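Brollano Pantry Table, Light Wood Finish

Supplied by Namboodiri Workplace Furniture
Model: Brollano 1000
Category: Break room and shared kitchen

The Brollano 1000 is a single-user or two-person table intended for coffee points, small meeting rooms and carpeted break areas. It is delivered with the top finished and the cable opening already cut, and may be ordered alone or with the Sokow capsule box described in the final section of this page.

Tabletop

The top is supplied in a pale wood finish with a light sheen and a visible grain. Grain varies from one table to the next, and straight lines may give way to arched figuring within the same surface. Customers ordering several tables for one room should expect these differences, which are not accepted as grounds for return. The corners are rounded. A round grommet with a gray cap is set near one edge, and the table is normally placed with that edge toward the power supply. 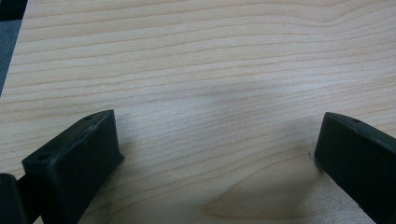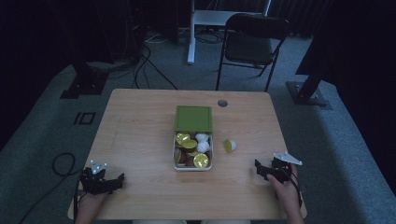 Dimensions and weight limits

Length: 1000 mm
Depth: 598 mm
Grommet position: 230 mm from the nearest corner, measured along the long edge
Persons required for assembly: 2

The stated depth allows the table to pass through a standard interior door without removing the legs. Countertop coffee machines may be placed on the table provided that the weight limit printed on the underside label is observed. Tables should not be joined end to end with brackets from other ranges.

Care

Wipe the surface with a soft cloth and mild soap. Coffee and tea should be removed promptly, and abrasive pads must not be used. Felt pads are included for hard floors — they are not needed on carpet.

Sokow capsule box

The Sokow box is a low rectangular tray with a green lid that stands upright when open. It holds foil-topped capsules loose, without dividers. Capsules are not included.

Ordering

Orders confirmed by noon on Thursday are dispatched from the Bikside warehouse the following week. Requests for samples of the finish should be addressed to Anitha Rajan, Customer Accounts. Questions concerning assembly or replacement grommet caps should be addressed to Villads Briem, Technical Service.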